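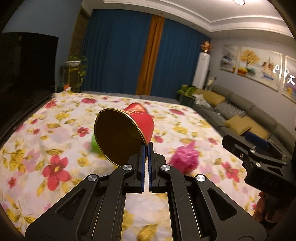
4. What people keep, and what they keep it in

I went into the mending survey thinking I'd be writing about needles and thread. The storage question was a late addition (it went in at the bottom of page two, in smaller type than I'd like to admit) and it ended up with the longest answers of anything we asked. Of the 782 households in Hamlow and Fumstead that sent the form back, 700 wrote something in that box, and plenty of them kept going up the margin and over onto the other side!

The short version is that hardly anyone stores mending supplies in something made for the job. People use cookie tins, jam jars, shoe boxes, pill bottles, the drawer under the oven. Cylindrical containers like the red one in Figure 4 came up again and again in the Fumstead answers, while Hamlow leaned toward flat boxes. I don't have a great explanation for that. Hamlow has older houses with shallow built-in drawers, and that might be all there is to it, but I didn't ask about furniture and I really wish I had.

What I find more interesting is how the container shapes the mending. Households that kept buttons and thread together in one place reported finishing more repairs over the winter than households with supplies spread through the house – and this held even when the spread-out households owned a lot more stuff. One woman in Fumstead told me she had enough thread "to tie the house down" and still hadn't hemmed a pair of pants since November, because the scissors lived in the garage.

Now, I should be careful here. People who like mending probably set up a good spot for it, so the arrow could easily run the other way. The earlier Ustura study ran into the same trouble with its repair diaries and more or less left it alone. I tried sorting our answers by how long people had been sewing, and the gap got smaller but didn't go away. See Table 6 for the breakdown.

Floral fabric deserves a word too. When we asked what people saved for patches, printed cotton beat everything else, and florals were the biggest group inside that. Several people said a busy print hides uneven stitches, which matches my own experience (my stitches are terrible). A few said they'd saved a piece for so long that they couldn't bring themselves to cut it anymore. I coded those answers as "saved, not in use," but I'm not happy with the label. Somebody who takes a piece of cloth out every spring to look at it is using it for something.

I come back to the labeling problem in Section 5, along with the answers from the smaller Lu group, who were asked the same questions by phone and gave much shorter replies.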